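The Tyranny of the Ten-Minute Onion

Every recipe for onion soup I own says the onions will be golden in ten minutes. I have cooked from eleven cookbooks, four of them written by people with knighthoods or restaurants, and in none of their kitchens does an onion take longer than a shower. In mine it takes most of an evening radio program and the start of the next.

I used to think this was my stove. It is an old Kirkholm with two working burners, one of which has a single setting, and I blamed it for years. Then I stayed with friends who own the kind of range that has its own insurance rider, offered to make the soup, and was still standing there with a wooden spoon when they gave up and ate the cheese.

So last February I called Mereana Tuhiwai, who tested recipes for a living for a good part of her working life, first for a flour company and then for Gritovico, a publisher of the large glossy cookbooks people give to couples they don't know well. I asked her who was lying.

"Everybody, a little," she said. "The chef writes ten minutes. I cook it and write forty. The editor looks at forty and says the reader will turn the page. We print fifteen, and everyone feels they met in the middle."

The onion did not attend that meeting.

Tuhiwai has a shelf of her old test sheets, and she let me spend an afternoon with them. They make better reading than the books. Next to a braised cabbage, in pencil: "Still cabbage." Next to a custard that was supposed to thicken "in moments": "Whose?" One lemon cake has been through so many rounds that the oven time has been crossed out, restored, crossed out again and replaced by the word "done." 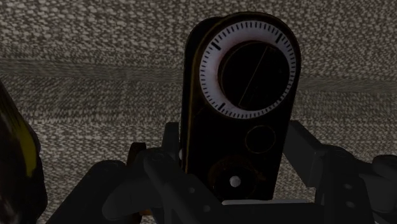

Prep time is worse. Prep time, she explained, starts once the ingredients are already in the state described in the list, so "1 butternut squash, peeled, seeded and cut into small cubes" costs you no minutes at all. The squash arrives at your counter that way, presumably by courier. I once spent so long on a squash that I had to sit down, and when I got up the recipe informed me that I was now ready to begin.

There was a time when cooks didn't expect this kind of service. My grandmother's recipes, which I have in a tin that used to hold Barrientos shortbread, give almost no times at all. "Bake until right." "Boil the ham while you do the beds." I have tried the ham. I make a bed faster than she did, or worse, and the ham was not ready.

Tuhiwai likes instructions of this sort and spent years trying to sneak them into print. She wanted the onions to read "until they are the color of a violin, however long that is." The note came back from the editor: what if the reader has no violin? They settled on "golden," and somebody put the ten minutes back at the proof stage.

She did win once. In a slim book of stews, published under the Maleck name and now hard to find, the onion step says to allow an hour and have something to read. The book sold 200 copies. The next one by the same author promised dinner in a quarter of that time, with a cover showing a woman laughing at a pan, and I'm told it did very well in airports.

I asked whether she ever tells people the truth at dinner parties.

"I tell them to start before they're hungry," she said. "They don't like it."

I made the soup again the week after I saw her. I started at four in the afternoon with the burner that has a setting, and I put the cookbook in another room, where it couldn't hurry me. By half past five the onions were a color I'd be comfortable calling violin. My husband came in, looked into the pot, and asked if it would be another ten minutes. I said yes, and we ate at seven.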